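Section 6. Setting Up the Drinks Station

Sections 4 and 5 cover the arms and hands. Do not start this section until both hands have passed the finger check in 5.3. The work takes two people, one at the table and one at the operator console. The person at the table holds the stop button throughout.

6.1 Placing the table and the tray

1. Roll the base up to the table until the bumper strip touches. Lock both casters.
2. Clear all cables from the strip of floor between the base and the table. Leave enough slack for the arm to reach the far side of the tray without pulling.
3. Wipe the tabletop with a dry cloth. Grit under the tray is the most common cause of a height error later on.
4. Set the drip tray on the right side of the table, as seen from the robot, with its long side square to the table edge.
5. Lay the slotted grate in the tray and press on each corner. If it rocks, lift it out and clean the seat.
6. Check that the machine stands firm. Push gently on the base with one hand. It must not slide.

Note: The base is polished and will reflect the hands and the ceiling lights. If the depth view shows holes near the base, turn off the nearest light before you change any camera settings.

6.2 Teaching the glass position

1. At the console, load the Kimevero task file and select Teach. Arm speed drops to 35 percent and stays there until you leave Teach.
2. Place a clean, empty ribbed glass on the grate. Do not use a smooth one for teaching.
3. Bring the hand in low, with the palm facing the glass, and close the fingers in single steps. Stop as soon as the glass no longer turns when you touch it.
4. Save this as the grip point.
5. Raise the glass just clear of the grate, wait for the arm to settle, and save the lift point.
6. Lower the glass, open the hand fully and back straight out. Save the exit point.

Caution: Never close a hand on a glass with Force Limit off. If code 1457 comes up, the limit has not loaded. Open the hand and restart the task file.

6.3 Teaching the red part

1. Choose the hand that will not be holding the glass.
2. Bring one finger over the top of the red part and lower it until it just makes contact. Save the contact point.
3. Step down until you meet firm resistance, then back off one step. Save the end point.
4. Run contact to end and back five times. Watch the fingertip for side slip.
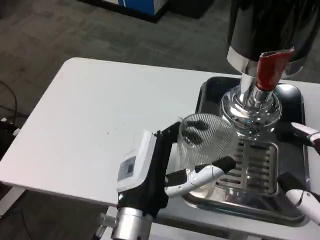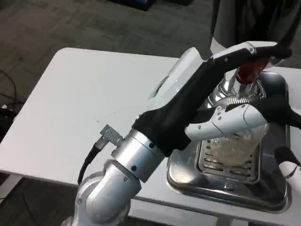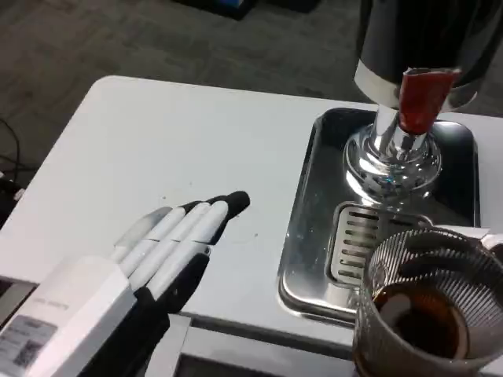 Laurinda Barreto

6.4 Trial run

1. Fill the glass partway with water and put it on the grate. Run the full sequence once at Teach speed.
2. Check that the lower finger stays clear of the grate when the hand opens. If it drags, raise the exit point one step and run again.
3. Leave Teach and run the sequence at normal speed. Keep your hands off the table.
4. Repeat with the drink you intend to serve. Dark liquids change how the camera reads the fill level, so a pass with water does not count for coffee or tea.
5. Save the file under the station name and write the name on the card inside the base door.

If the sequence stops partway with code 1722, the two hands have come too close together. Do not pull them apart by hand. Select Retreat, wait for both arms to go still, and teach the exit point again a little further out.

6.5 Daily care

1. Open both hands and park the arms before you touch the tray.
2. Lift out the grate, empty the tray and dry both parts. Water spots on the tray floor are harmless, but standing water is a hazard to the wrist connectors.
3. Wipe the fingers with a damp cloth, paying attention to the black joints. Sugar dries in them and makes the grip uneven. Do not spray anything at the hand.
4. Look at the fingertips. Change a tip that has gone shiny or has a split (see 5.6).
5. Put the grate back the same way around. If it went in differently – check the height – run 6.2 again from step 5.
6. Follow each arm cable down to the floor and look for kinks or flat spots.

Caution: Moving the tray by even a finger's width makes the saved points wrong. After any move, including one for cleaning under the tray, repeat 6.2 and 6.3 in full.

Spare tips and finger covers are ordered from Bistamier, parts sheet 59. Give the hand side, left or right, with every order.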